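4. Loading the Voter File

The Huvex canvass manager stores one voter file per district. Load the file before you create turfs or assign walkers. Loading a second file to the same district replaces the first.

Before you start, confirm that the export from the county election office is in comma-separated format and that the header row is intact. Column names are matched without regard to case.

1. Sign in with a campaign administrator account. Field accounts can view a voter file but cannot load one.

2. Open Districts and select the district. The examples in this section use Clollside, a state house district with 24 precincts.

3. Select Load File, browse to the export, and select Open. 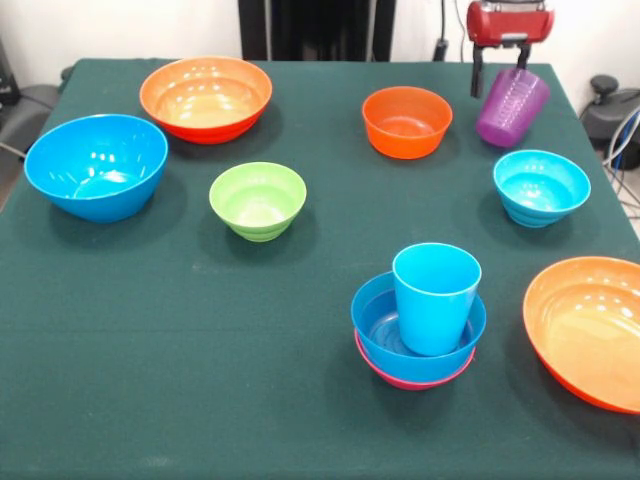
Page 11

4. Match each column to a Huvex field. Voter ID, last name, street address and precinct are required. Party registration and primary vote history are optional.

5. Select Check. Rows with a missing voter ID are listed under Rejected. Rows with an unknown precinct code are listed under Held.

Note: Held rows are kept for later correction. In the Clollside file, 1,098 rows are held on the first check due to a precinct code change after redistricting. To clear them, open Precinct Codes, enter the old code and the new code, and select Check again.

6. Select Commit. Do not close the browser window until the status line reads Complete.

CAUTION: Commit cannot be undone. Survey answers from the primary are deleted unless Keep Responses is on. The setting is off by default.

4.1 Opening a Shared District

A district can be shared by 2 campaigns on the same ticket, such as a house candidate and a senate candidate. Each campaign sees the same voter file but keeps its own survey answers.

1. Open Districts, select the district, and select Sharing.

2. Enter the account code of the second campaign. Codes are case sensitive.

3. Set the access level to Read or Read and Assign.
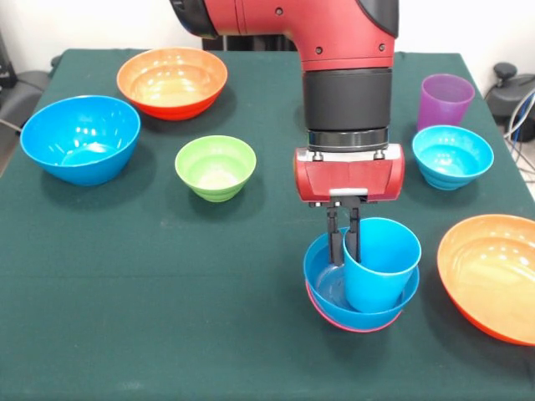

4. Select Send Request. The second campaign must accept before the district appears in its list.

5. After acceptance, open Turfs and confirm that each turf shows the name of one campaign only. If a turf shows both, remove the assignment and enter it again.

Note: Requests that are not accepted expire after 11 days. Send a new request if the status reads Expired.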